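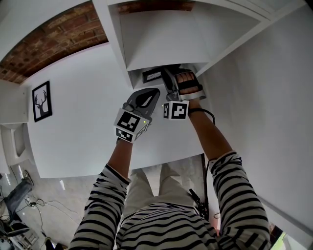 4. Objects kept above the head

In the previous section we treated the surfaces which a resident can use while standing with bent arms: tables, counters, the top of a low chest. We now turn to the places for which the arms must be lifted. In our inventory we recorded 2815 objects in total, and 449 of them were kept on a surface higher than the eyes of the person who normally uses the room. We call these "high objects". The name is simple, but it helped us in the coding, where words such as "stored" and "displayed" had caused much discussion between the two coders.

The first coder, Adelmo Santoro, wanted to divide the high objects into stored things and displayed things. A suitcase on top of a closet is stored. A vase on a shelf is displayed. The second coder, Rosalba Pellegrini, accepted this for closed cabinets but not for open ones, and we believe now that she was right. An open compartment above the head is visible from the opposite side of the room and almost invisible to the person who stands directly under it. The same small picture can therefore be displayed for a guest on the sofa and stored for the person who comes to dust it. We kept the two words only for interviews, when the resident used them first.

4.1 Small frames on deep shelves

Small framed pictures deserve a longer comment. We expected to find them on walls, on desks and beside beds, and we did. However, a part of them stood on high shelves, usually leaning and not hanging. Residents gave several explanations. In rented rooms, the contract may forbid new nails. In other homes the picture was received as a gift and its owner had not yet decided where it belongs. One resident, a retired teacher in the Fondport building, told us that the shelf is where her pictures "wait for their turn," and that some of them have waited since her son moved out.

A leaning frame needs depth. If the shelf is shallow, the frame must stand nearly vertical and it slides when a door is closed strongly. If the shelf is deep, the frame can rest safely at the back, but then the hand must travel farther to reach it, and the lower edge of the shelf comes between the eyes and the object. Most people in this situation look first from some distance, remember the position, step closer and continue by touch. Gualtiero Galli, who carried out the home visits in February, noted that residents often spoke during the first part of this movement and became silent during the second.

The room in Figure 3 is a good case of how different decorations are treated in one interior. The black-framed print with the white deer head hangs on the wall, flat and open to the view. The small black-framed picture is inside the shelf unit, in its lower compartment, and it leans at the back. The two have frames of the same color. What separates them is the manner of holding: the wall carries the first one, and the second one only rests, so it can be taken away with no tools and put back a little differently each time.
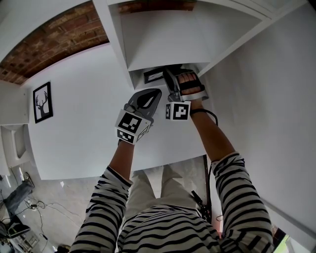 Figure 3. Reaching with both arms toward a small framed picture in the lower compartment of a high white shelf unit. A deer head print hangs on the wall to the left.

We also wish to draw attention to the color of the furniture. The shelf unit is white and it is mounted on a white wall, and the tall side panel at the right is white too. Such an arrangement is common in small interiors, and sellers recommend it because the room looks larger. For high objects it has a second effect, less often discussed. A dark object in a white compartment is easy to find. In our interviews, residents with white shelves could name more of their high objects without looking than residents with dark shelves could, although the sample is too small for a statistical claim and we do not make one. The red brick above the shelf in the same room gives a strong contrast at the ceiling, and we may suppose that it also pulls the eyes upward, but we did not test this.

4.2 One arm or two

The use of both arms was more frequent than we had predicted. Before the visits, Carmela Vitale prepared a coding sheet on which the second hand was only a support, for example a hand resting on the edge of the cabinet. This proved to be insufficient. Some residents lifted both arms toward the object even when it was light, one hand a little higher and farther inside, the other one waiting below. When we asked about it, they answered that a frame has glass, or may have glass, and that they do not trust one hand over the head. Others said they had never noticed that they did so. The coding sheet was corrected after the fourth home, and the first homes were coded again.

For shelves higher than 200 cm we must separate persons who used a step or a chair. Standing on a chair changes everything that was said above: the compartment comes to the level of the eyes, its back becomes visible, and the object is again an ordinary one. Several residents owned a folding step and did not bring it for a single picture. They brought it for cleaning, when the whole shelf would be emptied. Mrs. Lai's household (Man-lok Lai and her two daughters) kept the step inside the tall cabinet next to the shelf, and even there it was used only before holidays.

4.3 What is moved and what remains

High objects are moved rarely, and when they are moved, it is mostly in groups. Cleaning is the first occasion and a visit from relatives is the second. The third is the arrival of a new object, which needs a place and pushes the older ones toward the side or the back. In the Flotitz apartments, where each room has only one open shelf, this third occasion explained the majority of the changes between our first and second inventory.

Small frames were an exception in this pattern. They were taken down singly, looked at, and in many cases returned to the same compartment. Residents described this as "putting it straight" or "seeing how it looks." We did not find the same behavior with boxes, books or glass jars of similar size. A possible reason is that a leaning picture has a correct angle, at least for its owner, and a box does not have one. The question of angle returns in Section 5, together with the measurements of shelf depth.

Shares 4 Comments 0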